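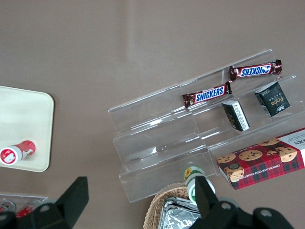

Orçamento para célula de reposição com dois braços: por onde começar?

Ferreira
29 de janeiro de 2020

Tenho uma pequena empresa de máquinas de venda e lojas de conveniência. Quero montar uma bancada para treinar a reposição de snacks e bebidas com dois braços e preciso de fechar o orçamento em fevereiro. A proposta da Tremik inclui os braços, as garras e 14 horas de formação. Não inclui expositores nem câmaras. Os produtos são muito variados: barras de chocolate, caixas de bolachas, garrafas de alumínio, sandes embaladas.

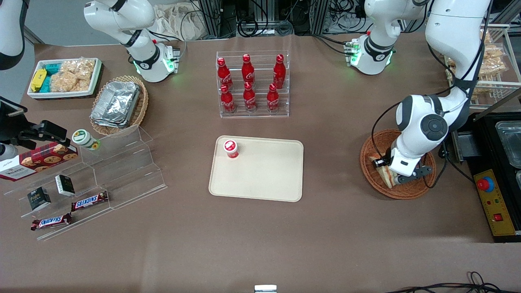

A minha dúvida é se compro já um segundo par de garras ou se espero. Cada par custa 662 euros, sem IVA.

Hokska

Espera. Compra primeiro dedos de substituição, que são baratos e são o que se gasta. Com sandes em embalagem transparente a abertura da garra conta mais do que a força, por isso pede o curso máximo por escrito. Confirma também se a paragem de emergência vem na proposta. Na nossa veio à parte e atrasou a instalação 17 dias.

Reserva verba para os produtos. As caixas de cartão amolgam e têm de ser trocadas.

plaltancombe

Nós comprámos 2 pares e o segundo ainda está na caixa. Os expositores de acrílico arranjam-se em qualquer loja de material para montras. Quanto ao resto não sei, a nossa bancada só tem um braço.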